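3.1 Setting and cookware

All naming sessions used the same dark gray table and a stainless steel pan with a long handle. We chose a real pan over the toy one that comes with most play kitchens. In the pilot at Prillstead, adults who saw plastic cookware tended to answer as if speaking to a child, and their answers got shorter. The vegetables were toys throughout. Fresh ones change color over a week of sessions, and two carrots are never the same length.
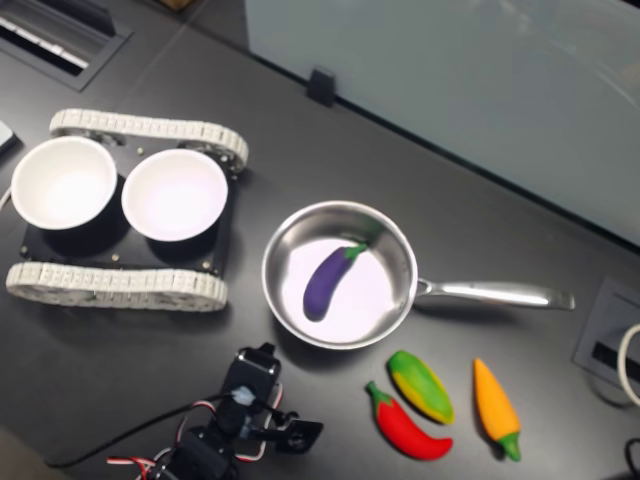
3.2 Vegetables

The toy eggplant was the target item. It is deep violet with a small green stem cap, and it lay in the pan while three other vegetables lay on the table. Participants were asked to write one sentence telling a second person which vegetable was meant. They were not told to mention the pan, the color or the shape.

The other vegetables came from the Gumevdale play food set. We wanted some that most adults name at once and some that they do not. A red chili pepper with a green stem gave little trouble in the pilot. The orange items gave more. Depending on which way the stem pointed, the same toy could be called a carrot or a pepper, and two raters disagreed on it until they had picked it up. We kept these answers and coded them under the name the participant used. Spelling was corrected before coding, but "aubergine" was left as written and counted with "eggplant."

Placement on the table was loose. Items could touch or overlap, and stems did not have to face the same way. 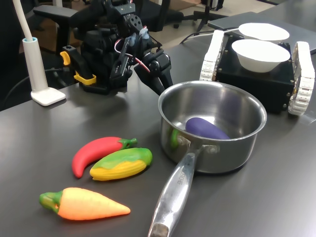
A total of 96 adults took part and gave 533 usable sentences. Answers that named no vegetable at all were dropped, as were answers with more than one target. Genowefa Sadowski coded the full set, and a second coder went over a subset of 15 participants. Disagreements were mostly about whether "the one in the pan" should count as a name or only as a location. We count it as a location, following Górecki, and report it separately in Section 4.

One limit of the materials is that the eggplant can be picked out by color alone. A person who writes "the purple one" has done the task, so a missing mention of the pan does not mean it was overlooked. The Plistodell sessions used the same instructions and are reported with the rest.

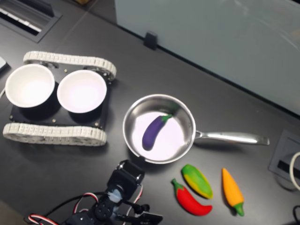
Figure 2. Toy eggplant in the pan, with three other toy vegetables on the table.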